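Killari Wearables Shipments

I put this table together because I got tired of hunting through old press releases every time I wanted to know how many fitness bands a company shipped in a given quarter. It's small, it's a bit scruffy, and I use it every week.

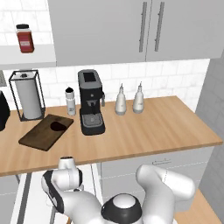 What's in it

One CSV file, 48 rows, one row per brand per quarter. Three brands so far: Sonolari, Rolmont and Mwakyusa. I'd love to add more, but most of the smaller makers only publish yearly totals and I didn't want to chop those up by guesswork.

Columns

brand — lowercase, no spaces
quarter — calendar quarter, like q3. Rolmont's fiscal year starts in April, so I shifted its numbers to match everyone else
year — the calendar year, four digits
device_type — band, watch or mixed
units_k — units in thousands
basis — shipped or sold
source_note — where I found the number, in my own words
confidence — high, medium or low

Please look at the basis column before you add anything up! Shipped means it left the warehouse, sold means somebody bought it, and the two can be pretty far apart right after the holidays. Mwakyusa switched from one to the other partway through, so its line on a chart has a jump in it that you shouldn't read much into.

Missing values

There are 7 blanks in units_k. I left them blank on purpose (please don't fill them with zeros, I did that once and the chart was a disaster). Two of the Sonolari rows are marked low because the company only gave a range and I took the middle.

How to load it

Any spreadsheet will open it. If you're using a script, read brand and quarter as text and everything should behave. The file is UTF-8 with commas, and source_note is quoted since I can't write a note without a comma in it.

Updates

I usually get to it on a Thursday evening, after the quarterly reports are out. Going through them takes me around 4 hours, so be patient with me — if a number looks stale, open an issue with a link and I'll check it.

License

Use it for whatever you like, charts and blog posts included. A mention of Killari would be nice.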